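Rules for working at a sink: bench notes
Reading time: 2 minutes
Print this post | E-mail this post

Revau is our kitchen manipulation trial. After a bad run in April I rewrote its working rules, and version 5 is now in force. The rules cover a single arm with a parallel gripper, working on a domestic counter. 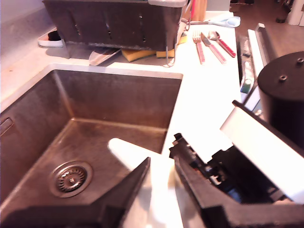
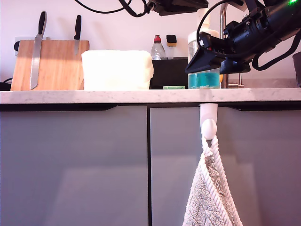
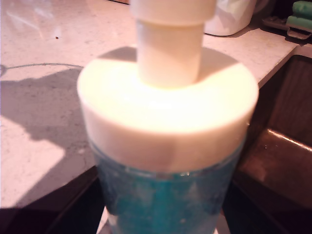
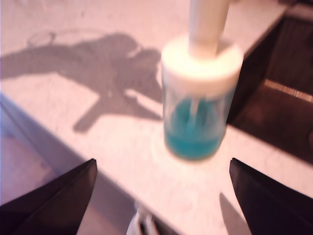
Counter and sink area, seen from different viewpoints.

The rules that changed:

1. Liquid containers are filled up to 100 mm and no higher. Dye the liquid, or the level can't be read from a clear wall.

2. Knives are listed on the run sheet by position before power-on. Planned paths keep clear of them. Stetach allows a software zone for this. I still want it on paper.

3. Cables at the arm must have slack for full wrist travel. Check at both joint limits.

4. Blurred images stay in the log. Tag them and leave them. The old Werkcombe template dropped them, and we lost the approach phase.

5. Grip force is set per object, never per session.

Rule 3 is the one I expect to revise. The slack figure was written for a shorter arm.

Comments (3)

Larasati Mangundap: Does rule 2 cover table cutlery?
Reply from author: Yes, forks included.

tobym: 100 mm measured from the counter or the inside base?

Shaikh user: We log at 8 Hz and blur is worse. Agree with rule 4.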